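Postcard racks, shelves and the tips I stopped believing

Filed under: Paper and small stuff. Last revised 26/04/2018

Every book on tidying has a page about postcards, and I have yet to read one that was written by a person with many postcards. Scan them and throw them away, say half of them. Put them in an album, say the others. I own an album. It has nine cards in it and it has been on top of the wardrobe since we moved.

What follows is what has worked in our hall and in my mother's back bedroom, with the advice I tried and gave up on. I make no promises for your walls.

Count before you buy

I don't normally hold with counting, but a rack is sold by the number of pockets and you need to know which side of that number you're on. We had 2265 cards between two households, most of them from an uncle who could not pass a museum shop. No rack on sale will take that many and you wouldn't want to look at it if it did. What you can do is choose 30 or so to have out and box the rest. If you can't get it down to 30, you want a second box, whatever the shop tells you.

Shelf or wire

Wire spinners look cheerful and they ruin corners. The card leans on two thin wires, the middle sags, and after one damp winter you have a curved card that won't lie flat again. I've heard that you can press them straight under a dictionary. I've tried it with three dictionaries and the cards came out slightly less curved.

A wooden rack with narrow shelves is kinder. The card stands on its whole bottom edge. Frans Smits, who made ours out of an old plate rack, left 32 mm between the back board and the lip, and I told him it was too much. It was too much. Cards slide forward at the foot and lean back like people in deckchairs, and anything glossy ends up flat on its face. He has since glued in a strip of beading and they stand properly. If you buy one ready made (the Lindholm is the one everybody links to) take a card with you to the shop and try it. The sizes printed on the box are the outside of the rack and tell you nothing.

Sticky putty

No. It leaves a grease mark on the back that comes through to the front in a few years, and pale skies show it first. The makers of the white sort say it doesn't. I have a seaside view with four grey moons in it that says otherwise. Magnets on a metal strip are all right if the card sits in a clear sleeve. Bulldog clips bite.

Sleeves

Worth it for anything older than you are. For the rest I doubt it. Sleeves slip against each other, so a stack that stood up nicely will fan out across the shelf the minute you take one from the middle. I used Zostora sleeves for a while and they fitted, but they also caught the light from the landing window so that from the stairs all you saw was shine. The old cards have kept theirs and live on the bottom shelf, where the light doesn't reach.

Taking one down

Hannelore Brinkmann wrote in March to say that I'd been unfair to shelf racks on the subject of corners, and that the damage comes from fingers. She has a point. People pinch a card by the top corner and drag, and the bottom scrapes over the lip. Take it by the border, lift it clear, then tip it towards you. If there's another shelf close above, tip first and lift second – you'll need to be slower about it. Fill a rack from the top down so that you aren't reaching past cards you've already set straight. 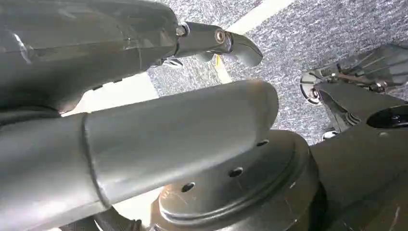
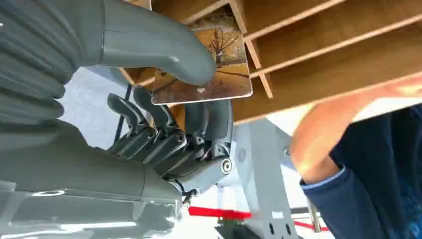 Dusting is the other thing people overdo. A soft paintbrush along the lip is enough, with the cards left where they are. Feather dusters flick cards out, and the spray polishes leave a film on the wood which then gets on the paper. I was sent a tin of Lundance wax to try on the shelves and it smelled lovely and stayed tacky for a fortnight, so I can't recommend it near anything printed. It's fine on the bread bin.

Changing them round

The usual advice is to swap the display every month. We did it 2 times and then forgot until the following year. I now change one shelf when I happen to be dusting it, and put the old ones at the back of the box. By the time they come to the front again I've forgotten them, which suits me.

The box

A shoebox is too wide, and the cards slump. The Meng card boxes are the right width but the lids are loose, so put a band round if you're carrying one downstairs. Stand the cards on their long edge with a bit of stiff board behind the last one, and move the board up as you take cards out. Dividers by country were a waste of an evening. I sort by landscape, buildings, animals and the rest, and the rest is the biggest section by far.

Keep the box off the floor of any cupboard with an outside wall.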